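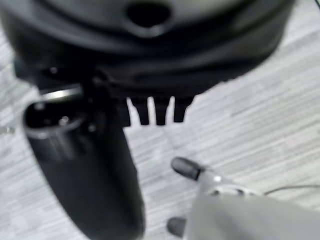

Fingers open, seen from the wrist. Open day at Vistholm.

Start with the drive. 229 km each way, left in the dark, servo coffee, got there before the doors opened. Don't go on about it, they only need to know it was worth a day.

What it was: Vistholm open day, one lab, public welcome in the arvo, trade and council types in the morning. I went in the morning lot. Project is called Vana. It's a shelf and table handling project, retail mainly, Akgül supplies the arms side of it and Vistholm does the software. I'm neither. Say that early. No money from anyone, paid for my own fuel.

Why I'm up here: our Brengate site is looking at night fill again. We had this talk in October and it went nowhere as none of us had stood next to one of these things. Now I have.

THE ROOM
Smaller than I expected. Striped grey carpet, ordinary office stuff, shelving unit, steel table. No cage. Visitors behind a tape line while the arms were live, and they were strict on it, good.
Shelf stock was snack cans, the cylinder kind. Ask the room who has faced up a bay of those at 5 in the morning. (Wait for hands.)
Point out how much bare shelf is left underneath. Ours never looks like that. First thing I'd want changed in any trial, put it in front of a full bay with tickets and wobblers and a trolley parked in teh way.
Point out the steel top too, the red can gives you a reflection. I asked if shiny surfaces are trouble for the cameras. Answer was "sometimes", then a longer answer I didn't fully follow. Lighting comes into it. 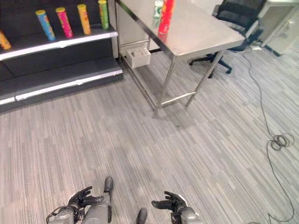 HANDS AND CAMERAS
Two arms, black hands with proper fingers. That head-height view is the one everyone likes, feels like your own eyes.
The other view is from down at the wrist, gripper close up, soft focus, mostly black plastic. Go back to the opening slide here. Less pretty. Operators told us they look at it more than they thought they would. When the hand gets near the shelf the head view can be blocked by the arm, so you need something lower down.
Pace: slow. Be straight about it. Slower than a trainee on their first shift. The presenter said so before we could, which I liked.
Misses: yes there were some. I didn't keep a tally, don't let anyone push you into a percentage in questions.
Reset: person walks in, puts everything back, walks out, go again. That's most of the day apparently. Labour they don't put in the brochure. Ask Vistholm for reset time per run in writing.

COST (keep short)
Don't have a price. Got a range for hire and was asked to keep it to myself, so I will. Training for operators is 3 days. Power is a normal outlet. Floor space is the bigger problem at Brengate, our back aisle is tight and the fire door has to stay clear.
Cables. There was a long black one running over the carpet. In a shop that's a trip report by smoko. Raise it.

PACKAGING
Best bit of the morning for me. Boxes versus cans versus bottles. A flat carton and a can want different things from a hand. Wrist view of a red box coming up, big yellow letters, pack tilted at a slope. Leave it up for a bit, let people look at the angle and think how they'd get hold of it.
We carry 300 lines in that aisle and I reckon half the packs have changed shape this year. Question for Akgül: what happens when the supplier changes the pack? Their answer, new practice runs, maybe a day's worth. Maybe. 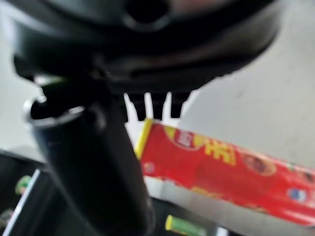
One of the other visitors thought cartons were the wrong place to begin, and that we should be asking for drinks first, fewer shapes and a lot heavier on the back. Fair point. I still think cartons, they're most of our night fill, but put it to the room and see.

WHAT I'D DO NEXT
Ask for a second visit, take someone from nights, not just day managers. They'll ask better questions than me.
Bring our own stock in a tub. Crushed corners, multipacks, the lot.
Get the safety paperwork befor anything comes on site.
No decision needed today!! Say this twice.

QUESTIONS, likely ones
Jobs. Will come up first. Vana as shown needs a person standing by all the time. Don't promise anything past that.
Can it do chilled? Didn't see it, don't know.
Who fixes it? Akgül, call-out, they're 9 hours away by road. Not great.

Hand round the sign-up sheet for visit two. Thank Vistholm. Sit down.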